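Support > Stutanero hand control > Closed tickets > 3845

Last updated: July, 16:20

Ticket 3845: Left thumb lets go late on small objects during remote demonstrations
Raised by: Maricel Lumanlan, Casdale site
Handled by: Lech Szewczyk, Drorton support
Status: Closed (workaround plus patch), see final entries
Component: Stutanero glove driver, left hand

Original report

We are recording table tasks by remote control. The operator wears the Stutanero gloves, the robot copies, and Tagle saves the episode. The task is pick up a small object with the left hand, move it, put it down, open the hand. The right hand does nothing and is meant to stay where it is.

On larger things the left hand behaves. On small ones the fingers open when the operator opens theirs and the thumb follows late. The object is dragged towards the palm side or tips over as the hand comes away. It does not happen every time, and I know how that sounds.

We have rebooted everything. We have recalibrated the gloves. I would be grateful if the first reply did not ask us to do either.

09:40 — Lech Szewczyk
Thanks for the report. Could you please recalibrate the gloves using the long routine (flat hand, fist, each finger to thumb, flat hand again)? The short routine skips the thumb base joint. Please also confirm the driver is running at 60 Hz. The rate is shown at the bottom of the driver window.

10:25 — Maricel Lumanlan
Long routine done, twice, with two different operators. Rate shows 60 and stays there. I don't put much weight on that number, as it also showed 60 last month when the left glove was unplugged.

No change in the thumb. If anything the second operator got it more often.

10:50 — Lech Szewczyk
Understood. The unplugged glove display is a known fault and is fixed in a later version.

In most tickets like this one the cause turns out to be operator habit. People release small objects by opening the index and middle finger first and leaving the thumb until last. You don't notice you do it with your own hand. The robot copies it faithfully and it looks like lag. Could you try asking the operators to open the thumb first?

11:30 — Maricel Lumanlan
I have been told "operator habit" on three tickets and it was true on one of them, so I tested it.

I had the operator open the thumb alone, fingers still closed. We watched the glove preview on the screen and the hand on the table together. The preview thumb moved when hers did. The robot's thumb moved later. You could see the gap with no equipment at all. Then the same on the right hand, and there was no gap worth mentioning. Same person, same habits, presumably.

I also don't want people trained to release things in an unnatural order. If a thumb-first release goes into the recordings, it goes into whatever is trained on them, and then somebody opens a ticket about that.

11:55 — Lech Szewczyk
Fair point, and a useful test. Please send the driver log for one bad episode and one good one, and a still from the head camera while the left hand is holding something small. I'd like to see the wrist angle and whether the forearm is near anything on the table. When the arm passes low over an object the contact guard can slow the hand down, and it treats the thumb separately from the fingers.

13:10 — Maricel Lumanlan
Logs uploaded. Still below. The left hand has the cube, which is the object we have most trouble with. There is a cookie box under the left forearm. I put it there on purpose when we laid the table out, as the tidy layouts all have clear space in front of the robot and nobody's kitchen does.

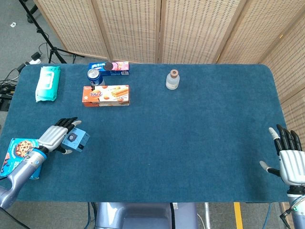

Attachment 1. Head view, left hand holding the cube, cookie box under the forearm.

Before you ask: the wet wipes, the can and the rest are at the far side of the table and we were not reaching for them. The right hand is open at the near edge.

13:45 — Lech Szewczyk
Thank you. The box is what I was hoping for. My guess is that the contact guard sees the forearm close to it and limits the hand. Please remove the cookie box, leave everything else alone, and repeat the pick.

14:30 — Maricel Lumanlan
Box removed. Repeated the pick until the operator asked to stop. The late thumb is still there.

I then put the box back and switched the contact guard off entirely, which I assume you'd rather I hadn't. Late thumb still there. So the guard has nothing to do with it, in my opinion, and I would like that written down somewhere, as it will be suggested again.

One thing did change. With the guard off, the wrist felt livelier to the operator and she overshot the put-down spot. We have switched it back on.

14:50 — Lech Szewczyk
Written down. And yes, please leave it on.

I have been through both logs. In the good episode the thumb command and the finger commands leave the driver together. In the bad one the left thumb command is roughly 40 ms behind the fingers at the start and the gap grows until the release, then it resets. That points to the smoothing filter. The left thumb has its own filter setting in the profile file. Could you tell me what it says?

Look for left_thumb_smooth in the site profile. The right hand has the matching line.

15:05 — Maricel Lumanlan
Right: 0. Left: 1000.

I don't know what unit that is and the manual doesn't say. I can tell you that no one here typed it.

15:15 — Lech Szewczyk
It has no unit, it's a strength. The default is 0 on both hands. 1000 is the top of the scale and is written by the hand-over tool when it thinks a thumb sensor is noisy. It is meant to be temporary and cleared at the next calibration.

Please set it to 0, save, restart the driver only, and repeat with the cube.

15:40 — Maricel Lumanlan
Set to 0. The thumb now opens with the fingers. The put-down is clean on the cube and on the two other small things we tried.

I'd normally be pleased. But I ran the long calibration afterwards, as you'd expect people to do, and opened the profile again. Left was back at 1000. So calibrating does the opposite of clearing it, and we have been asked to calibrate at the top of every ticket. I set it to 0 by hand again and have made the file read-only for now.

15:55 — Lech Szewczyk
I can repeat that here. With a left glove of the older type the long routine marks the thumb base sensor as noisy during the fist step and writes the value straight after it has been cleared. The two steps run in the wrong order. I have passed it to the driver people with your logs.

Read-only is a reasonable workaround. Be aware that the calibration will show a red "profile not saved" message. It can be ignored, the calibration itself is held in a different file.

16:05 — Maricel Lumanlan
And the episodes already recorded? We have a good many with the late thumb in them. Your colleague on the phone said Tagle could shift the thumb track back into line afterwards.

16:15 — Lech Szewczyk
I wouldn't. The gap isn't constant, so a fixed shift would make some of them worse. Also the operator was watching the robot and reacting to it — where the thumb hung on, she will have waited or wiggled the hand, and that can't be taken out by moving one track. I'd keep the ones with larger objects, where the thumb hardly matters, and record the small-object ones again.

16:20 — Maricel Lumanlan
That's the answer I expected, and I'd sooner have it now than after training. We'll re-record. Please close, but leave the title as it is so people can find it.

Resolution

Cause: left_thumb_smooth set to 1000 by the long calibration when an older left glove is fitted.
Workaround: set the value to 0 in the site profile, make the profile read-only, restart the driver. Ignore "profile not saved".
Ruled out: driver rate, operator release order, contact guard, objects near the forearm.
Fix: calibration order corrected in the next Stutanero driver. Remove read-only after updating.

Comments (4)

gantryman
Same thing on ours, left thumb only, older gloves. Value was 1000. We'd been blaming the tendon and had the hand off twice.

p_ellery
Does the read-only trick survive a driver update? Ours seems to replace the whole profile folder.

Lech Szewczyk (Drorton)
@p_ellery It won't survive. The installer makes a fresh folder. Check the value after updating, whichever version you come from.

Maricel Lumanlan
Updated to the new driver. Value stayed at 0 after one long calibration. I'll believe it after a few more, and I've kept a copy of the old profile.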